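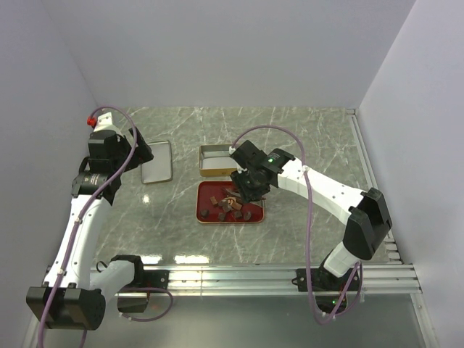

The Saturday shop that stayed

Wellton lost its last ironmonger in August, and for a while people drove the nine miles to Lultberg for a box of screws. Then Trisivura opened on the old bank corner. It sells nails by weight, cuts keys and stocks up to 300 kinds of hinge – most of them in drawers behind the till.

Trade is slow before 10 in the morning. Plumbers come first, then people with a broken part in a pocket. A single washer costs 50p, and the shop will still order one in.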